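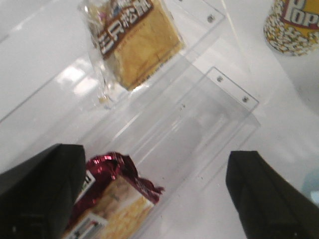 The Solport Ojala is a two-fingered shelf-stocking kit sold by Vindetwood, a small automation firm based in Flirville. It is meant for shops that would like a robot arm to put out the biscuits and already own the arm. Designed by Seija Mäkelä and first offered in April, the kit consists of a gripper, a wrist camera and a manual that is longer than it needs to be. Its usual work is with light snack packages, and clear acrylic stands with stepped tiers are a common place to find them. Crinkled foil and see-through plastic both throw back a good deal of glare, a matter the manual covers in 3 pages and the brochure in none.

Pricing

The kit costs 2125 euros, with fitting charged at a further 410. A service plan is available and is described by the firm as optional - the warranty takes a different view.

Reception

Trade reviewers have praised the grip, which is gentle on crackers, and complained about the set-up, which takes roughly 2 hours and assumes a patient owner. A revised manual is due on Sep 15, 2026. It is expected to be longer.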